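Notes on the Autumn Passage at Fundberg Point

4 min read

The autumn passage of waders at Fundberg Point began in August, and the observations set out below cover the period up to the first strong northerly winds. They are offered as a personal record and should be read alongside the log kept at the Esteves hide.

Dunlin were the most numerous species throughout. The highest single count was 1,090, made from the seawall on a rising tide shortly after 6 a.m. Sanderling reached 245 on the same stretch of beach, and ringed plover peaked at 94. Curlew sandpipers were limited to 2 juveniles, both of which fed with the dunlin on the muddy edge of the lagoon.

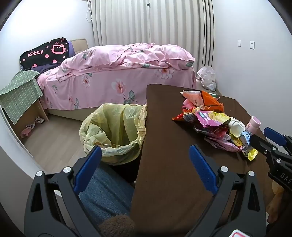
Counts made at low water were consistently poor. The birds spread across the flats toward Sutus Bank, where heat haze makes identification unreliable by midmorning. Observers are advised to arrive two hours before high tide and to remain on the landward side of the fence — the roost is easily disturbed, and a flushed flock may not settle again until the water drops.

Access to the northern path is still restricted while the footbridge is under repair. The southern approach from the Ititz parking area remains open, although the last stretch is soft after rain and suitable boots are required.

Records of color-ringed birds are welcome in the comments. Please include the leg, the ring colors in order from the top, and the state of the tide.

7 comments · 12 shares

Related posts
Winter Gull Roosts: A Short Guide
Tide Tables and the Patient Observer
Spring Terns at Sutus Bank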